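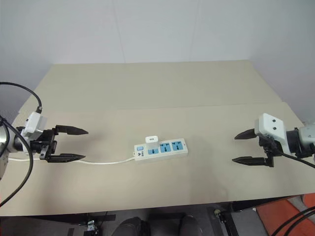 The great charger cleanup

4 min read

I spent most of one August evening on cords. I had planned to spend it on the porch with a book, but I went looking for the charger for my reading light first and ended up with a kitchen drawer upside down on the floor. If you have a drawer like that, you know how the rest of the night went.

So, the inventory. Phone chargers, mostly. Two of them belonged to phones I traded in years ago. A camera battery cradle for a camera my sister has now. A fat black brick with no label that fits nothing I own (I tried it on everything, including the label maker and the toothbrush). And 19 cables! I counted because I was about to order another one and wanted to feel properly ashamed of myself first.

What I wanted was pretty simple. One place to charge things, with one strip and no archaeology. I've moved the charging spot around the house for ages – kitchen counter, then the bookcase, then a little Livwood side table that was too small for a lamp and a phone at the same time. Every time it turned into a nest within a month.

The strip I settled on is a long white one with light blue on it, blue switch, blue socket panels. I'm a little bit in love with the blue. Three panels in a row is plenty for me, and the switch is at the end with the cord, so I can find it without looking. A plain white USB charger gets the panel nearest the switch. It stands up taller than the strip does, so it's easy to grab, and it leaves the other two panels open.

That spacing matters more than I expected. My old strip had its outlets packed so close together that one chunky plug would block its neighbor, and I was paying for sockets I couldn't use. If you're shopping for one, take your fattest charger along, or at least measure it. I did not do this the first time and I had to drive back to the store with a receipt I'd already spilled coffee on.

The other big change was the cord. I used to run it straight back and pull it tight, and then every time I nudged something the whole business slid toward the wall. Now it comes off the left end and I let it have a bit of a curve across the table. It looks lazier but I like it so much better.

I thought about mounting the strip underneath with screws. People online make this look wonderful. I got as far as lying on my back with a flashlight and a pencil, and then I remembered that I unplug things all the time and I would have to crawl under there to do it. So on top it stays. A beige table with a white strip is not exactly a eyesore anyway, and the wall behind is so pale that it all sort of melts together.

As for the drawer, it went like this. Anything I could match to a device stayed. Anything I couldn't match went in a paper bag for the electronics recycling bin at Bunik, the hardware place near us, along with a frayed cable I'd been babying with tape (please don't do that, I know better now). The survivors are coiled up with those soft hook-and-loop ties, and I wrote what each one is for on a scrap of masking tape. I bought the ties at Stomidden in a pack of way too many, so if anyone local wants a handful, ask me.

I kept four spare cables out of the whole pile. Four! It felt reckless. I did fish one back out of the bag the next morning and then I put it back in again, so I'm calling that a tie.

The mystery brick is still on top of the fridge. I can't bring myself to let it go until I've checked the box of Christmas stuff in the attic, which has a light-up village in it and possibly a missing adapter. It's over a hundred degrees up there right now, so the brick can wait until fall.

Oh, and the reading light? It takes the same cable as my phone. I had one in my purse the whole time.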